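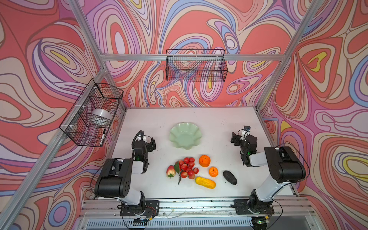

How do you get the dust off artificial fruit without stripping the colour?

Use lukewarm water, a drop of dish soap and a soft brush, then leave the pieces to air dry overnight.

14. Setting up the table display

This section covers the Condori fruit set and the wavy-edged dish, order number 357. Cleaning comes first, whatever the leaflet in the carton says. The leaflet calls the set "ready to display", and we have yet to open one that was.

14.1 Laying out

1. Wipe the tabletop. White tops show every speck and crumb, and a pale green dish draws the eye straight to them.
2. Put the dish down empty, toward the back of the table, and leave room in front of it to work.
3. Lay the pieces loose in front of the dish. Keep the red bunch near the middle with its stem toward you, the oranges beside it, and the long yellow piece on an angle.
4. Lay the eggplant on its side. It will not stand, and the Roson putty sold for the purpose leaves a grey mark.
5. Check each stem and leaf. Push a loose leaf back into its socket with your thumb. Do not glue it.

Note: The older leaflet tells you to sort the pieces by size. We tried it both ways and couldn't see that it made any difference to the finished pile.

Caution: Keep water under 50 degrees. At 60 the paint on the older pieces goes tacky, and it stays tacky.

14.2 Building the pile

1. Start with the long yellow piece. Set it toward the right of the dish and let one end show.
2. Lower the red bunch in beside it by the branch. Don't lift it by the leaf.
3. Turn the leaf so it runs diagonally across the left side of the bunch.
4. Put the two oranges at the front.
5. Step back to where people will be sitting and look again before you add anything else.

Leftover pieces go back in the carton. The sales card shows the full set heaped on one dish, which may be possible if you never bump the table.

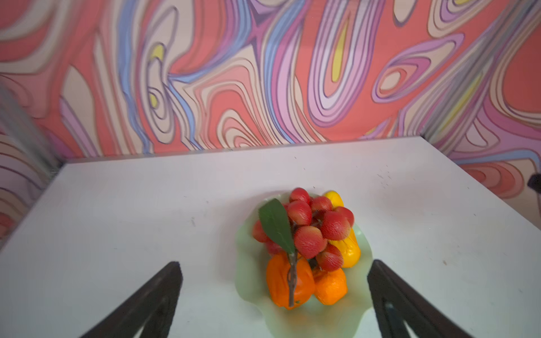 14.3 Judging the result
Text: Elvira Cáceres | Checked by: Milagros Apaza | Revised March

The ruffled rim is the part people pay for, so some of it should stay in sight. If fruit hides the edge all the way around, take a piece off.

A bright patterned wall is harder to work against than the brochure suggests. Coral and salmon swirls sit very close to the colour of the red bunch, and from across the room the two can run together. The green leaf helps a bit. So does pulling the dish forward, away from the wall. The "accent lamp" in the Wastham catalogue did nothing useful for us and has been dropped from this guide.

Note: The Nodovthorpe fitting sheet recommends a non-slip mat under the dish. Try it without one first. On a clean, dry top we found the mat mostly collected lint.

14.4 Moving the display

1. Take the fruit off. Carrying a loaded dish is how oranges end up under the fridge.
2. Lift the dish with both hands from beneath, not by the rim.
3. Set it down in the new spot and repeat 14.2 from step 1.

Caution: Keep the set away from small children and out of direct sun. The maker claims the colours are fade-proof. Ours sat in a north window and the yellow went first.

For replacement leaves and stems, see section 15.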